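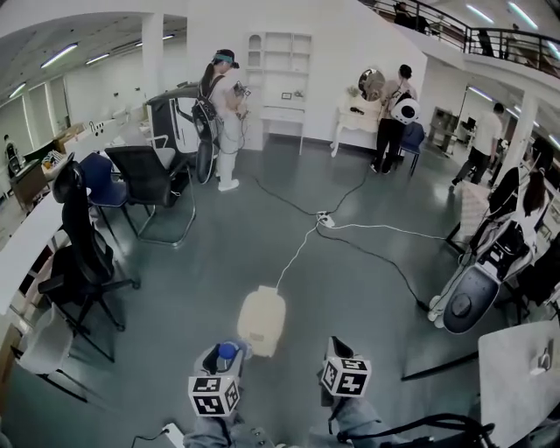
Cords on the Floor, and Can a Machine Deal With Them Yet?

4 min read

Readers of these tips often ask me if they should wait for a robot before they organize the house. My answer for cords is no, do not wait. A power strip in the middle of an open floor, with leads going out in several directions, is still one of the hardest things you can give to a machine.

A gripper with two jaws can hold a plug well enough. The difficulty is the cable behind it. It bends in a new way each time, it lies over another cable, and it pulls on something light at the other end. My neighbor Győző Csonka repaired machines at Herkar for many years, and he told me that a cable was always the last part they gave to automation.

What you can do by hand in one evening:

1. Unplug everything from the strip and straighten each cord. Throw out any cord with a cracked cover.

2. Move the strip to the wall or under a desk. Never run a cord under a rug.

3. Put a paper label on both ends of each cord. Black cords all look the same when you are on your knees.

4. Shorten the long ones. Make a loose figure eight and close it with a cloth tie. Wire ties can cut the cover.

5. Look where the office chairs roll. Casters are worse for a cord than shoes.

If you own a robot vacuum, do these steps first. Mine is a Dokurell, bought in March, and it cleans up to two rooms on one charge. It does the hallway nicely, but it ate the lead of my bedside lamp on the second day. Now I lift all thin cords before I start it.

What I would give to a machine today: dust on open floor, and mowing of a flat lawn. What I would keep: cords, laundry folding, the drawer with the knives. In the workshop the same rule is good. Let it carry boxes, and coil the extension cord yourself.

Next week I write about the drain in the Pulldale sink.

8 comments
2 shares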